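Teaching the Simulated Arm to Open a Drawer

You will need the Lenz room file, a mouse, and more patience than you own. The real arm stays bolted to the bench at Clurnaddale until the simulated one behaves.

1. Load the room and switch to the wrist camera. Bring the open fingers up to the wood and stop short of the dark slot.
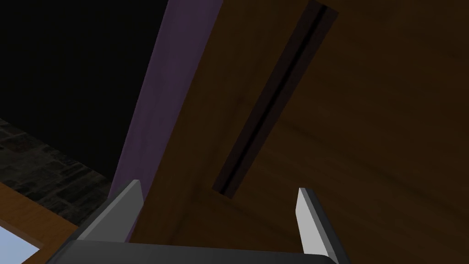
Wrist view, fingers open. Down is wherever you left it.

2. Drop the speed to 5 percent. At 30 the arm redecorates. Line up the gap between the fingers with the long dark groove, using the purple strip on the left as a guide. Keep the gripper empty and nudge the wrist until you stop swearing.
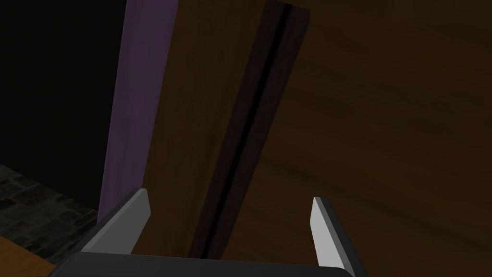
3. Change to the body camera and check the other arm. Mine likes to wander toward the window. Then bring the silver gripper in line with the orange drawer, close to the small handle, and save the pose before you touch anything else. Mind the pumpkin.

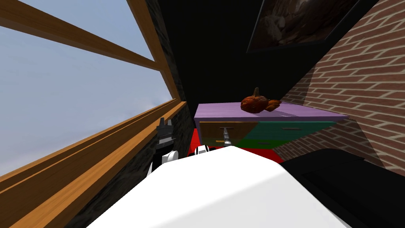

Render: Elell workshop / Zamach build log

4. Close the fingers, pull back slowly, and repeat. I gave it 88 tries before I let the bench arm near my own furniture. Save a log of every run, including the rude ones.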